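# Heller Holztisch mit Fugen: ölen, wachsen oder lackieren?

**fugenrand80**, 23.7.22

Hallo zusammen,

wir haben seit Dezember einen Tisch aus hellem, honigfarbenem Holz. Die Platte besteht aus mehreren Brettern nebeneinander, die Fugen sieht und fühlt man. Gekauft haben wir ihn gebraucht über Fundumix, eine Anleitung oder Angaben zur Oberfläche gab es nicht. Die Verkäuferin meinte, er sei »irgendwann mal geölt« worden.

Der Tisch wird den ganzen Tag benutzt, zum Essen, Basteln und als Ablage. Zwei Probleme:

1. In den Fugen sammeln sich Krümel und Staub, und mit dem Lappen schiebe ich alles nur tiefer hinein.
2. Wo länger ein Becher stand, bleiben matte Ringe. Die kleineren gehen nach ein paar Tagen weg, zwei sind geblieben.
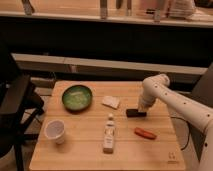
Bisher wische ich mit einem feuchten Tuch und etwas Spülmittel. Im Baumarkt hat man mir zu Klarlack geraten, in der Familie sagen alle Hartöl. Die Platte ist 80 cm tief, viel Material brauche ich also nicht. Ich habe keinen Exzenterschleifer, könnte mir aber einen leihen. Kann man die Fugen einfach zuspachteln? Und muss ich die ganze Platte schleifen oder reichen die Stellen mit den Ringen?

---

**Werkbank_Unenley**

Zuerst prüfen, was drauf ist. Einen Tropfen Wasser auf eine unauffällige Stelle geben und zehn Minuten warten. Zieht er ein und das Holz wird dunkel, ist kaum noch Öl da. Perlt er ab, ist die Oberfläche noch geschützt, entweder durch Öl oder Wachs oder durch eine Lackschicht. Bei deinen Ringen tippe ich auf altes Öl, das nicht mehr viel hergibt.

Fugen nicht zuspachteln. Massivholz arbeitet, im Winter werden die Bretter schmaler, im Sommer breiter. Starrer Spachtel reißt und bröckelt nach einer Heizperiode wieder heraus, und dann sieht es schlechter aus als vorher. Besser so:

- Fugen mit einer weichen Bürste in Längsrichtung ausbürsten und mit schmaler Düse absaugen
- festsitzende Reste mit einem Holzspieß lösen, kein Messer
- erst danach feucht wischen, Tuch gut auswringen

Zum Schleifen: die ganze Platte. Wenn du nur die Ringe schleifst, hast du später helle Flecken. Mit Körnung 120 anfangen, dann 180, zum Schluss 240, immer mit der Maserung. Staub gründlich entfernen, auch aus den Fugen. Hartöl dünn auftragen, nach einer Viertelstunde den Überschuss komplett abnehmen, über Nacht trocknen lassen, zweite Schicht. Für beide Durchgänge reicht eine kleine Dose locker.

Lack würde ich bei offenen Fugen lassen. An den Kanten wird er zuerst brüchig, und ausbessern kann man ihn schlecht — beim Öl geht das jederzeit.

Wichtig: ölgetränkte Lappen nicht zusammengeknüllt wegwerfen. Die können sich selbst entzünden. Draußen ausgebreitet trocknen lassen oder in ein Glas mit Wasser legen.

---

**hurncombe_32**

Untersetzer.

Im Ernst, wir haben fast den gleichen Tisch und nie etwas abgeschliffen. Eine Schale, die immer auf dem Tisch steht, hat bei uns Filz drunter. Becher kommen auf einen Untersetzer oder zur Not auf eine gefaltete Serviette. Meiner Schwiegermutter ist das egal, der Rest hält sich dran.

---

**kantenleim**

Stimme dem ersten Beitrag weitgehend zu, zwei Ergänzungen.

Spülmittel nur sehr sparsam. Es löst auf Dauer das Öl heraus, und genau dann kommen die Ringe. Es gibt Holzseife für geölte Flächen, ein kleiner Schuss in den Eimer genügt.

Vor dem Schleifen würde ich an den zwei Ringen erst etwas Öl mit einem feinen weißen Pad einreiben und das trocknen lassen. Bei meinem Tisch von Karaca war danach einer von drei Rändern weg, die anderen waren noch schwach zu sehen. Wenn dir das reicht, sparst du dir die Schleiferei.

Bei der Körnung gehe ich nur bis 180. Feiner nimmt das Holz nach meiner Erfahrung weniger Öl auf, aber da macht es jeder anders.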